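Laborbuch Greifertest Band/Kiste
Dienstag, eingetragen von Ákos Csizmadia

Vormittags Umbau, ab Mittag gefahren. Ziel bleibt wie letzte Woche besprochen: Neditska-Greifer gegen Ruvier-Greifer, gleiche Teile, gleiche Kiste, gleiche Bandhöhe. Je 40 Zyklen pro Greifer, dann Vergleich. Morag wollte zusätzlich die Kopfkamera mit der neuen Belichtung sehen, das lief nebenher mit.

Vor dem ersten Lauf: linken Arm neu referenziert, Gelenk 4 stand nach dem Einschalten wieder daneben. Ist jetzt das zweite Mal in diesem Monat. Beim nächsten Mal bitte den Wert vor dem Referenzieren aufschreiben, ich habe es heute vergessen. Rechter Arm ohne Befund. Greiferkraft bei beiden auf die mittlere Stufe, Öffnungsweite so, dass der Lochwürfel mit etwas Luft hineinpasst.

Ablauf pro Zyklus: Teil aus dem Fach, anheben, über die vordere Bandschiene, auf dem Band ablegen, Greifer auf, zurück in Wartestellung. Band steht beim Ablegen. Mit laufendem Band fangen wir erst an, wenn die Ablage im Stand sauber ist, sonst weiß man hinterher nicht, woran es lag.

Zuerst Neditska. Würfel unproblematisch, solange er gerade steht. Das Loch in der Mitte stört den Greifer nicht, die Backen fassen außen an. Die Kantenerkennung nimmt das Loch aber gelegentlich als Mittelpunkt eines anderen Teils und setzt den Greifpunkt dann zu hoch. Gehört in die Software, nicht in den Greifervergleich. Habe diese Zyklen trotzdem mitgezählt und im Protokoll mit K markiert.

Rundes weiß-schwarzes Teil: deutlich schwieriger. Die glänzenden Flächen rutschen, und wenn das Teil an der Fachwand liegt, kommt die äußere Backe nicht tief genug, weil sie vorher auf den Rippen aufsetzt. 2 Abbrüche wegen Kraftgrenze, beide an der Wand. In der Fachmitte kein Abbruch.

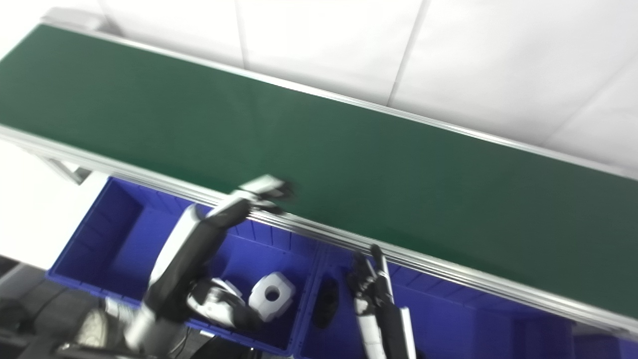 Linker Arm mit Greifer über der vorderen Schiene, Band leer. Kopfkamera.

Zur Überfahrt: Der Abstand zwischen Greiferspitze und Schiene ist mir zu knapp. Im Programm stehen 40 mm Freigang, gerechnet ist das aber vom Flansch aus mit den alten Fingern. Die neuen sind länger. Für heute habe ich den Zwischenpunkt von Hand angehoben, der Eintrag in der Werkzeugtabelle fehlt noch. Wer vorher am Stand arbeitet: bitte nicht die alte Tabelle laden.

Danach Ruvier. Umbau ging flott, die Steckverbindung ist besser als beim Neditska, dafür ist die Kabelführung Murks. Am linken Arm zieht das Kabel bei gestrecktem Ellbogen. Provisorisch mit Klettband nach hinten gelegt. Beim Würfel kein Unterschied, den ich sehen könnte. Beim runden Teil hält der Ruvier besser, vermutlich wegen der weicheren Backen. An der Fachwand hat er das gleiche Problem mit den Rippen, drückt sich aber eher daran vorbei, statt abzubrechen. Ob das gut ist, weiß ich nicht. Auf Dauer schleift er sich wahrscheinlich die Backen ab.

Das schwarze ovale Teil im rechten Fach habe ich nur mit der Hand des rechten Arms probiert, außerhalb der Zählung. Mit den langen Fingern kommt man gut daneben herunter, nur das Schließen ist langsam, und die Tiefenmessung liefert auf dem Schwarz fast nichts. Greifpunkt von Hand vorgegeben. Für den Vergleich nicht brauchbar, aber für später notiert.

Kamera: Belichtung eine Stufe herunter reicht nicht. Die Fliesenwand hinter dem Band ist immer noch zu hell, der Bereich unter der vorderen Schiene auch. Band und Kiste sind dagegen ordentlich zu erkennen, Grün und Blau trennt die Segmentierung ohne Nacharbeit. In schnellen Bewegungen verwischt der Greifer, bei noch kürzerer Belichtung wäre das auch besser. Morag meint, wir sollten zuerst die Deckenleuchte auf der Wandseite ausschalten und dann noch einmal messen, bevor jemand an den Kameraparametern dreht. Einverstanden.

Zwischenstand, ohne Auswertung: für Würfel und ähnliche Teile ist es egal, für glatte runde Teile würde ich den Ruvier nehmen. Zykluszeiten liegen auf dem Plarnlow-Laufwerk, Ordner Kerr, noch nicht bereinigt.

Offen:
- Werkzeugtabelle mit neuer Fingerlänge (ich)
- Gelenk 4 links, Referenz beobachten
- Kabel am Ruvier richtig verlegen, das Klettband ist keine Lösung
- Licht Wandseite aus, Kameratest wiederholen (Morag)
- Lochwürfel: Fehler bei der Mittelpunktsuche als Ticket anlegen

Nachtrag 17:20. Morag Cruickshank hat die K-Zyklen durchgesehen, einer davon war doch ein echter Greiffehler, Würfel stand verkantet. Im Protokoll geändert.

Laborbuch Plarnlow, intern | Kontakt: Csizmadia / Cruickshank | Nach oben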